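Jamden Equestrian Center: Warm-up and Competition Arena Inspection
Completed in May, before the dressage schooling show
Inspector: Hanneke De Haan
Reviewed by: Kenji Kincaid

1. Footing, competition arena — PASS
Depth even on the centerline and both quarter lines. Track along the long side at B slightly compacted. Harrow before the first ride and at the midday break.

2. Footing, warm-up — PASS WITH COMMENT
Soft patch inside the northeast corner. Coned off until regraded. Recheck at 6:30 a.m. on show day.

3. Perimeter rails and letters — FAIL
Two rail clips missing between K and V. Letter H unstable in wind. Replace the clips and add a 25 lb sandbag to the base of H.
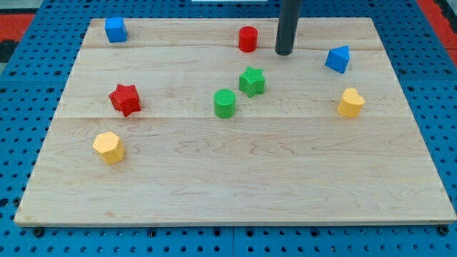

4. Gates and latches — PASS
In-gate latch closes fully and can be worked with one hand. Exit gate drags on the mat but does not bind.

5. Mounting block — PASS WITH COMMENT
Top tread worn. Apply new grip tape. Rated load of 500 lb still legible on the plate.

6. Emergency access — FAIL
Trailer parked across the vet lane at time of inspection. Lane must stay clear for its full 200 feet.

Items 3 and 6 to be closed out by Auður Lauritsen and initialed on the gate copy.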